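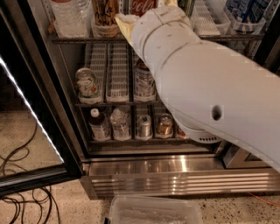
*Lerkwood drinks fridge, top shelf and the one under it*

To: Lerkwood kitchen list
Date: 23 November 2018
Subject: Re: Fridge lanes again

The earlier message said:

> Could we please agree what goes where? I went in for a cold tea and came out with a cola, which is a hard thing to do by accident. Also, who decided the lanes are for one kind of drink each, and did they tell the drinks?

I did, in March, and I sent a plan round. It ran to 4 pages, so I can't pretend to be shocked.

For those who filed it somewhere safe: water and the tall glass bottles go on top. The middle shelf is for cans and tea. The bottom takes whatever Mandville has sent us too much of. One kind to a lane, labels facing out, and cans standing up. There is a can in the middle with its silver top pointing at the door, like something waiting to be launched. I have nothing against that can personally.

The wire dividers do lift out, but please put them back the way they were. The last person to improve them made a lane so narrow that it would only take a pencil.

As for gaps, an empty lane is an invitation to fill it from the store cupboard. It is not an invitation to spread the neighbours out so it looks less empty. 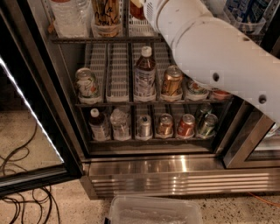

Haruna wrote back within the hour: fine by me, but can the tea have two lanes? It goes faster than anything else and the cans never seem to need all that room.

Two lanes for tea, then, from the next delivery. I'll do new shelf labels — large ones — and the plan is now down to a single page.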